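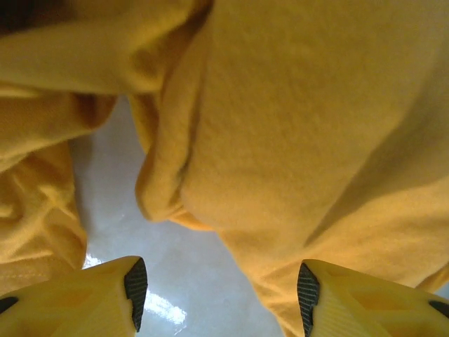
Soft yellow fabric, folded over on itself.

Home | Reviews | Guides | Hardware | Forum

Ketar Pocket Pad review: small controller, big opinions
By Mirjam Martens
Apr 23, 2024

I have put 176 hours into Zarnmont this year, most of them fishing, and I wanted a controller I could use on the couch without waking anyone. The Ketar Pocket Pad promises quiet buttons, and it mostly delivers. The face buttons land with a polite thud. The triggers, on the other hand, squeak like a hamster with a grievance.

Pairing took two tries on my PC and one on my tablet. The D-pad is excellent, and I finally cleared the tower in De Haan's Sternov without blaming the hardware, a hobby I will miss. 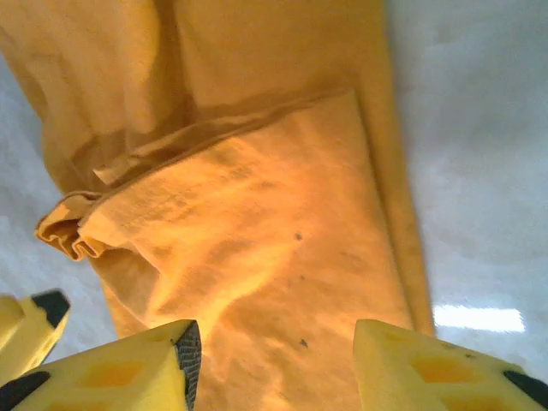

Battery life is less cheerful. I got about 9 hours per charge with rumble on, and the warning light comes up when you have just enough time left to lose a boss fight. The app lets you remap everything except the screenshot button, so I now own 900 pictures of my inventory.

Would I buy it again? For quiet evening games, yes. For shooters, get something with longer triggers and fewer feelings.

Score: 7/10

Related
Zarnmont fishing guide: every lake and what bites
Sternov tower walkthrough
Best quiet keyboards for shared rooms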